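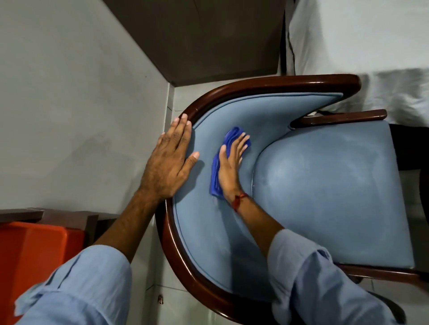 Attachment 1: armchair, pale blue upholstery, dark polished rail

Ticket: Print server drops large jobs from catalog workstation
Site: Wendholm Upholstery, front office
Opened by: G. Carbone
Priority: Normal
Status: Closed

Problem as reported
Catalog pages with full-size photos do not print. The job shows in the queue as "Spooling," stays there for several minutes, then disappears without an error. Text-only pages from the same workstation print normally. Small photo jobs sometimes print and sometimes do not.

Environment
Print server: Skenov, 8 GB memory
Printer: Molance office color unit, second floor, wired
Catalog workstation: Wan, wired, same switch as the server
Driver: vendor package, installed in March

Log

09:10 Reproduced from Wan with a full-size photo page. Job size at submission was 1,529 MB. Job vanished from the queue. Nothing on the printer panel.

09:25 Sent the same page from a second workstation. Same result. Wan ruled out as the cause.

09:40 Printed direct to the printer's address, bypassing Skenov. Page came out complete. Printer and cabling ruled out.

09:55 Checked free space on Skenov. System volume had 2,000 MB free. The spool folder is on the system volume. A large job is written there once as received and again after rendering, so a page this size needs more room than the volume has.

10:15 Event log on Skenov has spooler write failures matching the times of both tests. Print service logging was off, so the user never got a message. Turned it on.

10:30 Looked for what filled the volume. Most of it is leftover spool files from failed jobs, which the service did not clean up. Some are from March, right after the driver change.

10:50 Stopped the spooler, deleted the orphaned files, restarted. Test page printed on the first try. Left the ticket open because the old files will build up again.

13:20 Moved the spool folder to the data volume. Set permissions to match the old location. First test failed with access denied. The service account was missing write permission on the new parent folder. Added it, restarted the spooler, test passed.

13:45 Compared job sizes before and after changing the driver default from 1200 dpi to 600 dpi. Jobs are much smaller and G. Carbone sees no difference on catalog pages. Left the default at 600.

14:10 Queued 10 catalog pages back to back from Wan. All printed, in order. Spool folder was empty afterward.

Cause
Spool folder on a nearly full system volume. Failed jobs left files behind, which used up more space and made further failures more likely.

Changes made
Spool folder moved to data volume
Orphaned spool files deleted
Driver default set to 600 dpi
Print service logging enabled
Low-space alert added for both volumes on Skenov

Comment from Guido Carbone
Printing fine since the change. The price list still comes out with the wrong tray selected. Is that part of this?

Reply
No. Tray selection is stored in the document template. Open the template, set the tray under page setup, and save it. If it reverts, open a new ticket and attach the template file.

Closed by support.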